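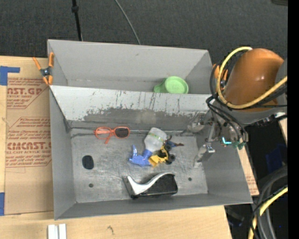
Sorting the Bin: Can a Machine Clear Up After a Five-Year-Old Yet?

I run a small repair and resale shop called Girel, and for years people have been telling me that the dull end of my day is about to be done by a machine. The dull end is sorting. Boxes come in with toys, half-used cleaners, desk stuff and whatever was at the bottom of the drawer, and somebody has to pull it apart one thing at a time. So when Simin Tehrani offered to let me look at bin picking up close in April, I went. I came home about as doubtful as I left.

On the bench
Gray bin, two compartments, arm reaching in from the right. Toy glasses, a spray bottle on its side, a yellow toy vehicle right up against it, and a green toy on the far side of the divider. My nephew would call this a clean room.

The spray bottle
It lies at a slant with the blue trigger end down. A person grabs the neck without thinking. For a gripper, the neck, the trigger and the body are three different jobs, and the wrong one sends the bottle rolling into its neighbors.

The black and silver thing
Tape dispenser or stapler, I argued it both ways. Shiny curve on one side, black body on the other. Shiny is bad news for cameras, according to Maricel Cabanatuan, who used to do line maintenance at a packing plant and has no patience for glare.

The glasses
Orange-red, with one arm sticking out, pushed up close to the divider. Thin parts next to a wall are the case I would bet against every time. Same goes for real glasses on a nightstand, which people keep telling me a home robot will fetch for Grandma.

The clamps
Orange-handled spring clamps on both sides of the bin. I have never once clamped down a laundry hamper. Every chore demo I have been to has some version of this, and it never makes it into the sales talk.

The floor of the bin
Scratched all over. I took that as a good sign, to be fair — I trust a beat-up bench more than a polished one.

What I was told, and what I think

The pitch I keep hearing from dealers is a success rate. One salesman from Jindareo quoted me a figure based on 394 picks. Fine. I asked how many different objects that covered and he said 21. I go through more than that before my coffee is cold, and most of it I have never laid eyes on before.

Thắng Đồng, who shares my back counter, thinks I am too hard on them. His point is that a slow machine that works all night still gets the box empty by morning. Maybe so. But somebody would have to be there when it gets stuck, and I know who that would be.

I timed myself when I got home. A mixed box of 16 things, sorted onto shelves, took me some 7 minutes, and that includes answering the phone. When a dealer can show me a box I packed myself, with no clamps and the lights the way I keep them, I will put up a second page of pictures.

Comments and corrections go to Leonora Bañez at the front desk. She prints them out for me.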